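Steaming over a stockpot: notes on fit, water and the lid

Posted Sunday, February 18, 2024

Most of the questions I get about steaming concern timing. Timing is the easy part. The harder part is getting a lid and a pot that were never sold together to behave as one vessel, and I have spent more evenings on that than I planned to.

My pot is a stainless one with loop handles, a Brirnel, bought in July with a lid that I have since dented. Stainless is a poor conductor compared with aluminum, but for steaming it makes no difference. Once the water boils, the temperature inside is fixed at 100 °C, near enough at my altitude, and the metal has nothing more to say about it. What matters is how fast the vapor leaves.

A flat metal lid holds vapor well and drips badly. Condensate forms on the underside, runs to the lowest point and falls on the food. Buns come out with gray wet patches. Tying a cloth under the lid fixes this and adds a fire risk if the corners hang down, so I fold mine up over the knob when I use that lid at all.

Woven bamboo is the other approach. The weave takes up some of the moisture and lets the excess through. You lose vapor, so the boil has to be kept up, and the water level needs watching. I start with 700 ml for a short run of dumplings and check it halfway.
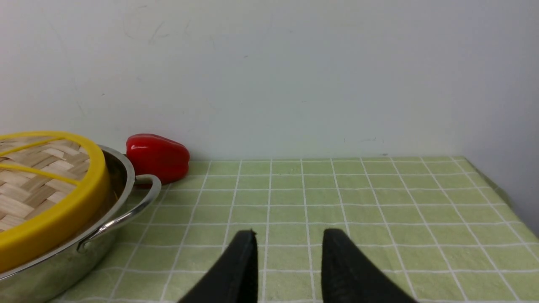

Pot and woven lid on the green check cloth, red pepper at the back.

The rim is where the seal is made or lost. A lid that overhangs the pot leaks on whichever side it sits high. A lid that is slightly too small slides in at an angle the first time you bump it. Measure the outside diameter of the pot across the top, handles excluded, and compare it with the rim of the lid, outer and inner. I allow 2 mm of play. Less than that and it binds when the bamboo swells.

Peppers are a decent test load — they are forgiving and the result is easy to read. Core one, cut it into wide strips and lay them skin side down on the rack. If the strips nearest the wall of the pot are soft and the middle ones are still stiff, the rack is overcrowded or the boil is too low. I peel mine afterwards and dress them with oil and vinegar. The skin does not come off as cleanly as it does after roasting, and the flavor is flatter. For a salad I accept that.

Apostolos Athanasiadis wrote to ask whether bamboo should be oiled. I don't oil mine. Oil goes sticky with repeated steaming and holds smells. I rinse with hot water, no soap, and stand the lid on its edge until it is dry on both faces. Drying it flat traps water underneath, and that is how my first one went moldy.

The next post will cover racks. I have a Dasen with folding legs and a Ganden that is a plain perforated disk, and they leave quite different amounts of room for the water.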